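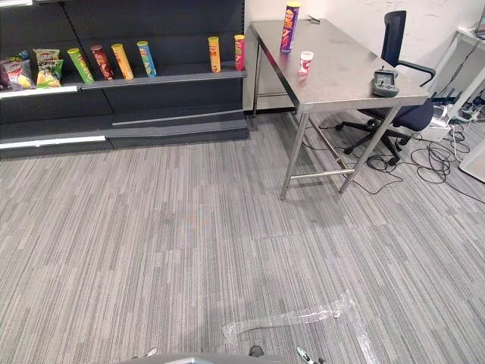 ## Setting up a snack shelf in a small shop

These notes cover adding a packaged snack section to a corner store, campground kiosk or club canteen. They assume you already have a till, a supplier account and a spare bay of shelving. I wrote the first version in April for the kiosk at Forell and have changed a few parts after doing the same job at Clivora.

### 1. Measure before you order

Measure the inside width of each shelf, the depth, and the clear height to the shelf above. Write these on paper and take them with you to the wholesaler. Large chip bags need more height than people expect, and they also need room for a hand to get in over the top.

Check the depth against the product on its side as well as upright. At Forell the shelves were 284 mm deep, and one case of crackers we had ordered would only sit with the ends poking into the aisle.

### 2. Decide on a range

Start small. Two or three flavours of each thing is plenty for the first month:

- plain salted
- one strong flavour (salt and vinegar, barbecue)
- something without dairy
- a stacked chip in a tube, if your customers are travelling

Tubes cost more per gram but they survive a backpack or the boot of a car, and they hold their place on a shelf. Bags sell faster at lunch.

Joelle Moussa, who does the ordering at Clivora, starts with one case per line and doesn't reorder until half of it has gone.

### 3. Clean and level the shelves

Empty the bay completely. Wipe each board with warm water and a little dish soap, then dry it. Pull any old price strips and get the glue off with eucalyptus oil or methylated spirits. Try it on a hidden edge first if the board is painted.

Put a spirit level on each shelf, front to back and then side to side. A board that tips forward will shed tubes all day. Most bracket systems let you drop one side by a notch. If yours doesn't, a folded strip of cardboard under the board will do.

### 4. Load from the heaviest up

Multipacks and drinks go at the bottom. Single bags and tubes go between waist and eye level. Leave the very top for light stock only.

1. Put the longest-dated stock at the back.
2. Bring everything forward to the front edge of the shelf.
3. Stand bags upright and slightly overlapping so the names can be read.
4. Turn tubes so the labels face out.
5. Leave a finger's width between different products.

If bags keep falling over, use a wire divider. Usurell sells a clip-on type that fits most boards without tools. Bulldog clips and a length of dowel work too – they look rough, but they hold.

### 5. Price labels

Put the label under the left-hand edge of the product and do it the same way on every shelf. Include the unit price if your local rules require it. Print the lot in one go, cut them with a guillotine and fit them before the shop opens.

We keep a spreadsheet called Smadi with one row per product: name, size, cost, shelf price, supplier code, date last changed. When a cost goes up, change the row first and print from it. Handwritten labels end up disagreeing with the till.

### 6. Dates and rotation

Chips usually have a few months on them, less for anything with nuts. Check the whole bay every 10 days. Anything with under two weeks left goes in a basket by the counter at a reduced price.

Record what you throw out. Samer Qaisi found that nine of the lines he stocked over winter accounted for nearly all of his waste, and he dropped them.

### 7. After the first month

Look at sales by line. Give the best seller a second facing and take it from the slowest. Move one thing at a time, or you won't know which change made the difference.

Keep spare cartons off the floor in the storeroom, and away from soap and laundry powder. Chips pick up the smell through the bag.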